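Makard Practice for Robotic Food Assembly

The Makard Practice is a voluntary guideline for stations at which a robot arm assembles sandwiches from stocked ingredients. It was drafted by Gianni Gatti at Takano and issued on 19 September 2022. The text has 22 clauses.

Ingredient presentation

Clause 11 requires slices and fried items to be stored on edge in a clear rack, with free space left between the rack and the assembly tray.

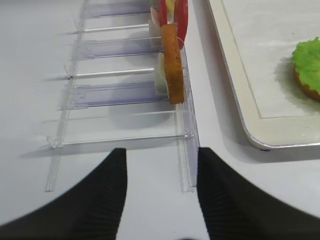
Dispensers

Each ingredient has its own lane, separated by a rail. Pushers must bear on a flat side of the stack. Fingers are closed to a narrow gap before travel beside a dispenser, and speed there is limited to 290 mm/s. 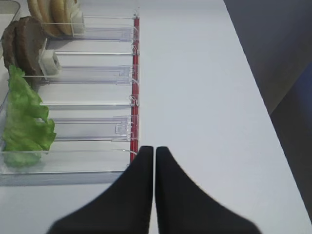

Closed fingers beside a lane dispenser with buns, patties and lettuce.

Adoption

Fontes applied the guideline at up to 72 stations. Records of deviations are kept in the Index.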